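Workstation safety walk-through, hand-held gripper benches
Site: Sevarville, upstairs room
Done by: Jin-sol Sung
Date: 18th June
Copy to: Lavitz (ops), Petchrat floor leads

Marks: OK / FIX / ASK. Comments under each. Sorry for the shorthand, did this between shifts.

1. Walkways and exits
Main aisle clear end to end - OK
Rear exit opens from inside, nothing stacked on it - OK
Chairs pushed in when not used - FIX
Comment: chairs drift. When it was all packing benches people stood, so there were hardly any chairs up here. Now it's half sitting half standing and they end up in the aisle by lunch. Need a spot for spares.

2. Electrical
Test tags in date - FIX
Comment: 2 leads out of date, both pulled and put in the tray in my office. Please don't go and get them back.
Power boards off the floor - OK
No daisy chaining - ASK
Comment: one bench has a board into a board. Was told its temporary. Since when? Lavitz to confirm extra outlets, asked last month as well.

3. Wearables and hand tools
Headset straps wiped down between users - FIX
Wipes were there, sign-off sheet blank for 5 shifts. Might have been done, can't tell from a blank sheet.
Gripper cable runs along the forearm, not across the lap - OK
Cable clips on gripper leads - OK mostly
Grip hand swapped at each break - ASK
Comment: this one matters. Three people mentioned sore thumbs without me asking. Old job was lifting, new job is squeezing, same small movement over and over. Our injury forms still only have "lifting" and "slips" as tick boxes so it all goes in "other" and gets lost. Want a new box added. Also want the left-handers asked how they're going, the loop is fine for some and not others.
Chest straps not over tight - OK
Comment: people were cinching them because the strap slides on the navy tops. Loosened a few, showed how to tuck the end.

4. Bench tops
Clear of food and open drinks - FIX
Cups and cans go to the side shelf before a headset goes on. You can't judge your elbow the same with that gear on. Had this at the last two walks.
Only the items for the task on the bench - FIX
Comment: goes with the one above. Desk lamps are alright if the cord goes back and not over the front edge.
Paper towel within reach - OK
Tape marks still stuck down - OK, one lifting, replaced

5. Lighting and air
Ceiling lights all working - OK
Glare on screens - ASK
Comment: depends who you ask and what time.
Air - stuffy after 2 pm. Have put in for a second fan, Bundia quoted, waiting.

6. Breaks and rotation
Break sheet posted - OK
Max 100 runs per person per shift - FIX
Comment: two people over. Both said they lost count and were "in the groove". Not blaming anyone, but the cap is there for hands and eyes. The counter should stop itself and right now it just beeps. Software request is in.
Eye rest every half hour - FIX, not happening at all as far as I could see
Rotation with downstairs - ASK
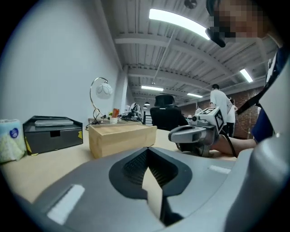
Comment on rotation: people upstairs do want to go back down some days. They miss the talking. Downstairs you could chat over the line all shift, up here you've got gear on your head and both hands busy, and everybody goes quiet. Not a hazard on any form I have but am writing it down anyway. Two of the older packers asked me straight if they're teaching their own replacement. I said I don't know, because I don't. That needs an answer from Lavitz in person, not a poster. Petchrat leads have asked the same.

Pay rate upstairs vs downstairs also came up. Not my area, passing on.

7. Training and paperwork
Everyone on shift inducted on the gripper - FIX
Comment: one casual started without. Sat them out till it was done, took 5 minutes, no drama.
First aid kit stocked - OK, low on strapping tape (see thumbs)
Privacy notice up about recording at the benches - OK but the print is tiny, reprint at A3 pls
Emergency contact list current - FIX, still has the old supervisor on it

Actions
Outlets - Lavitz
Injury form tick box - me
Counter hard stop - software, chase before end of June
Fan - Bundia quote, me to folow up
Strap sheet, eye breaks - floor leads, start tomorrow
Talk to staff about what happens to the packing jobs - Lavitz, no date given, want one

Next walk: same list plus hand checks. If your thumb hurts before then come and find me, don't wait for it.

J. Sung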